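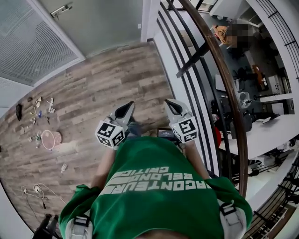
Small parts spread on a laminate floor, with the mesh basket at hand.

Sorting small parts on a hard floor

Sweep first. Grit under plastic parts scratches the wear layer of a laminate floor, and most of the marks put down to furniture come from this kind of work.

Spread the parts in one band, a single layer deep, with clear floor on both sides. A heap hides the thin pieces and has to be turned over repeatedly. Work from one end of the band to the other and do not skip ahead.

Sort by type before color. Fasteners go first, then clips and caps, then anything with a cutting edge. Hand tools come out of the band early and go against the wall.

A round mesh basket suits pieces larger than the openings. Check this with the smallest part before filling. Anything finer belongs in a lidded tub; a 460 ml tub holds about 100 short screws and still closes flat.

Keep drinks capped and off to the side — standing water at a plank joint swells the core, and the edge does not go back down.

Pieces with no obvious home go in one container marked with the month. If it reads June and nothing has been taken out by the following June, discard the contents.

Finish with a flashlight laid flat on the floor. Missed parts throw long shadows.

Filed under: Floors, Storage
Tips page maintained by Relu Onu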